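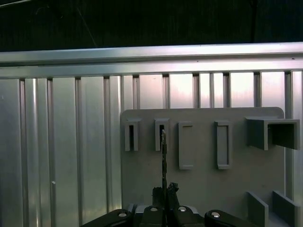 Photo: Akinyi Swai / Grutus

Organisers of the Nendon trade fair have recorded 871 visiting buyers this year, against 571 at the last edition. The hall was nearly full on all 5 days.

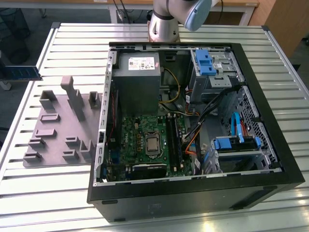
A desktop computer with the side panel removed.

"Hotels were the difficulty, so we will book rooms earlier," said Manee Kaewkla, the fair's director. Stand prices
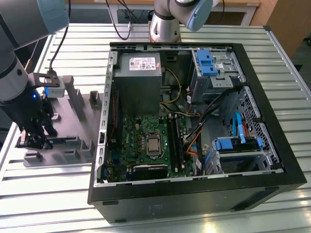 will stay the same for exhibitors who sign before January. Small firms may share one stand between two.

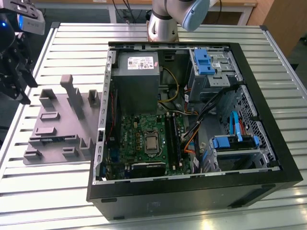

Next edition

Registration is open now. Jaime Abreu remains in charge of the floor plan.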